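Chamado: garra não fecha até o fim na simulação e para antes na bancada
Projeto: Litico (braço de bancada, oficina compartilhada)
Aberto por: Abundio Manríquez
Responsável: Valtteri Halonen
Situação: em observação

Relato inicial, 23 de fevereiro de 2022
O braço desce sobre a mesa, abre a garra e, ao fechar, para com folga entre os dedos. O log mostra "timeout no fechamento" depois de 3000 ms. Acontece no simulador e no braço montado em casa, com a mesma configuração. Firmware compilado do ramo principal, sem alterações minhas.

Resposta de Valtteri
Manda o arquivo de parâmetros e diz qual fonte está usando. Confere também se o limite de curso da garra está em 1000 ou em 650. O valor antigo era do servo anterior.

Abundio
Estava em 650. Mudei para 1000 no arquivo do braço e reiniciei tudo. Na bancada melhorou, os dedos agora encostam. A fonte é a da Haberkorn, medi 11 V com o servo em carga. No simulador continua igual.

Valtteri
O simulador lê outra cópia do arquivo, dentro da pasta Dustine. Apaga essa cópia e cria um link para a do braço. Depois carrega a cena dos blocos coloridos e tenta pegar a barra roxa, a que fica no fundo, perto dos dedos. Não mexe na posição da mesa nem na do pedestal verde, senão a calibração não serve para comparar.
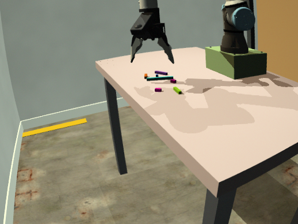
Abundio
Link criado. Rodei a sequência de fechamento no vazio e o timeout sumiu do log. Com a barra roxa ainda falha de vez em quando: a garra fecha, sobe e o bloco fica na mesa. Aumentei o atrito do material dos blocos e ficou um pouco melhor, sem resolver.

Valtteri
Então são dois problemas. O do curso está resolvido. Para o outro, baixa a altura de aproximação de 2 em 2 mm e anota em qual valor ela começa a segurar. Volta o atrito ao padrão antes de testar.

Abundio
Certo. Atrito de volta ao padrão. Faço o teste de altura no computador da Brisport, que é mais rápido, e colo os valores neste chamado.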